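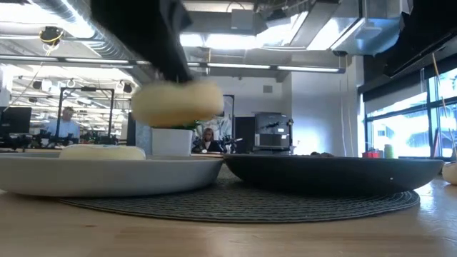
Rukhsana Farooqui preguntaba al final de la última clase si un narrador que no recuerda quién es puede mentirle al lector, y que si no puede, entonces de qué nos estamos defendiendo cuando leemos con tanta desconfianza. Me quedé dándole vueltas todo el camino a casa, porque es una pregunta estupenda y porque la respuesta que le di, con el abrigo ya puesto, fue bastante pobre. Así que empezamos por ahí.

Archivado en: Apuntes de clase / Narrativa fantástica / Unidad 7

El narrador sin memoria en la novela fantástica

Mentir exige saber. Quien miente conoce una cosa y cuenta otra, de modo que, en sentido estricto, nuestro amnésico no miente. Pero (y este pero nos va a ocupar casi toda la unidad) el autor sí sabe, y reparte lo que sabe a través de alguien que no entiende lo que está repartiendo. La desconfianza que sentimos va dirigida al libro entero, y el pobre narrador se la lleva por estar más cerca.

Tomemos la novela que habéis leído para hoy, «El guarda de Pavstead», de Venkatesh Kartha. El protagonista despierta en una ciudad portuaria en 1661, con un oficio que sus manos conocen y un nombre, Uzor, que le han puesto otros. Fijaos en lo pronto que Kartha nos enseña las manos: en la segunda página ya está anudando cabos, y todavía no sabe dónde ha nacido. El cuerpo recuerda antes que la cabeza. Es un recurso viejo, y aun así funciona cada vez que alguien lo usa con paciencia.

Os propongo distinguir dos clases de olvido, aunque luego en los libros se mezclen que da gusto.

Olvido de herida. Algo ocurrió, un golpe, una fiebre, una muerte de la que se vuelve, y la memoria se perdió por el camino. El lector espera un culpable y suele leer deprisa.

Olvido de pacto. El personaje entregó su memoria a cambio de algo y tampoco recuerda el trato. Aquí el lector espera una deuda. Es el caso de Uzor, como se descubre en el capítulo de la aduana (los que no habéis llegado, perdonadme, pero el miércoles avisé).

La diferencia importa muchísimo para la trama. En el primer caso, recuperar la memoria es una victoria, aunque duela. En el segundo puede romper el pacto, y entonces cada recuerdo que vuelve es un peligro. Releed la escena del mercado de Peltley con esto en la cabeza: la mujer que saluda a Uzor por su nombre verdadero le está haciendo daño, y Kartha la escribe en un tono tan amable que a mí se me pasó por completo en la primera lectura.

Una palabra sobre la fecha. El prólogo se sitúa en 1613, cuarenta y ocho años antes de que despierte el guarda, y varios me habéis escrito pensando que era una errata. No lo es. Haced la resta y pensad qué edad aparenta Uzor cuando se mira en el barril de agua. Orhun Kırmızıgül defendió en clase que el prólogo sobra, que el lector disfrutaría más sin esa pista, y me parece una postura muy respetable; yo lo conservaría, pero reconozco que lo leo con cariño y el cariño no es un argumento.

Para la próxima sesión

Leed hasta el final de la segunda parte. Escribid un comentario de 2000 palabras como máximo (de verdad, como máximo, que os conozco) sobre una escena en la que el lector sepa más que Uzor. Explicad de dónde ha sacado el lector esa ventaja: del prólogo, de otro personaje, de un objeto, de la costumbre de haber leído otras novelas parecidas. Citad por capítulo, que hay dos ediciones circulando y las páginas no coinciden.

Ghada Twal y Kanchan Bhatt presentarán el capítulo del faro. Si alguien quiere sumarse, que hable con ellas antes del viernes.

Apuntes relacionados
Mapas, prólogos y otras puertas de entrada
La ciudad inventada: Arden y sus barrios
Resucitar personajes: qué se paga y quién lo paga
El objeto robado como motor de la trama
Guía para el comentario de texto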